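Cell inspection checklist with comments — two-arm mouse sorting cell, Brerkier
Filled in by: Hwa-young Gil
Second check: Gil-soo Yang
Month: September
Cell hours at start of check: 2279

Please write OK, NOTE or STOP behind every point. A STOP means the cell stays off until the second checker has signed.

Part A. Before power

A1. Main switch locked, key with the person who does the check. OK
A2. Emergency stop button turns free and comes back. OK
A3. Base bolts of both arms, paint marks in line. OK
A4. Back rail and corner posts, no play by hand. OK
A5. Floor mat flat. NOTE. It had crept a little to the front and I pulled it back. I did not glue it, the glue spoils the pattern and then the cameras must be taught again.

Part B. Wrist, bracket and gripper

B1. Screws of the white printed bracket, hand tight only. NOTE. One screw was turning without holding. Changed for the next length from the Mudik box.
B2. Bracket, no cracks near the screw holes. OK
B3. Small blue connector fully pushed in, wires not pulled. OK
B4. Joint lights green after power on. OK
B5. Gripper holds a mouse over the mat beside the yellow tub. OK 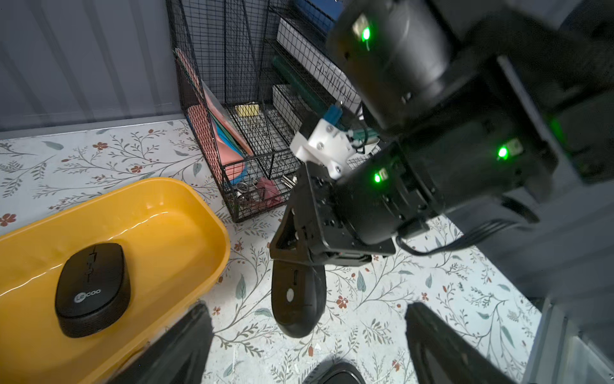 Bleddyn Humphreys asks that B1 is done again after 700 cycles and not left for the next monthly check, as a printed part can give way slowly under the screw head. I agree and have put it in the cell book. He also wants the length of the new screw written down, so the next person does not take a longer one.

Part C. Cables and free space, both arms powered, slow speed

C1. Cables run along the arm without a sharp bend. OK
C2. Loop at the left wrist long enough for full turn. NOTE. It is enough, but it comes near to the left wall when the arm is high. New tie ordered from Seol.
C3. Cables of the right arm do not lie under moving parts. NOTE. They hang over the right side of the mat. Please lift them to the rail when the new ties come.
C4. Wall basket ties on the left side, none broken. OK
C5. Distance between the two grippers over the tray, stop test done 5 times. OK
C6. Vent slots at the front panel free of dust. OK, wiped with a dry cloth.
C7. Things on the mat that are not for the job. NOTE. The book "INTERIOR DESIGN" is to be put at the place given in the task sheet, otherwise the left arm passes over it too low.

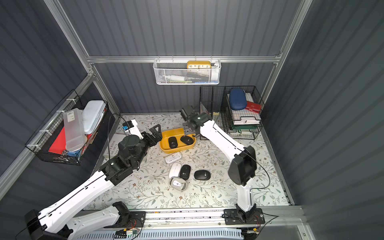

Could C3 be made a STOP in the next version of this list? In the Molley cell we had a cable under the elbow joint and lost 2 shifts — the list there said only NOTE, so it was passed on from one sheet to the next. Yoon-hee Ma

Answer to this: I have no objection, but Seung-woo Cheon keeps the list and he must change it for all cells together. Until then I ask everybody to treat C3 as a STOP if a cable touches a joint.

Part D. Test run, normal speed

D1. Gripper fingers close evenly from both sides. OK
D2. Release height over the tray. NOTE. Set a little higher than before, so that a mouse coming in does not push against the ones already there.
D3. Tray rim without cracks or sharp places. OK
D4. Mice lying on one another in the tray. NOTE. Allowed for this test, but the gripper must open before it touches the pile.
D5. Emergency stop pressed with a mouse in the gripper. OK, the mouse was held.

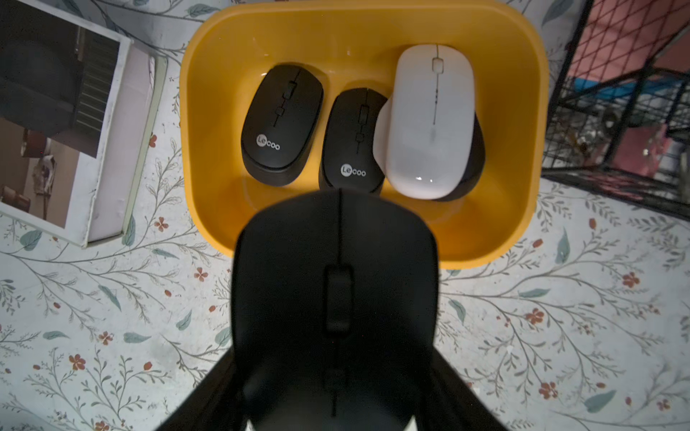

Point D4: black mouse in the gripper at the front rim of the tray, white mouse lying on a black object at the back.

Open points for the next check: screw B1, wrist loop C2, cables C3. The old bracket screw is in the bag taped inside the cell book, please keep it until Bleddyn has looked at the thread.

Result: cell released, normal speed allowed.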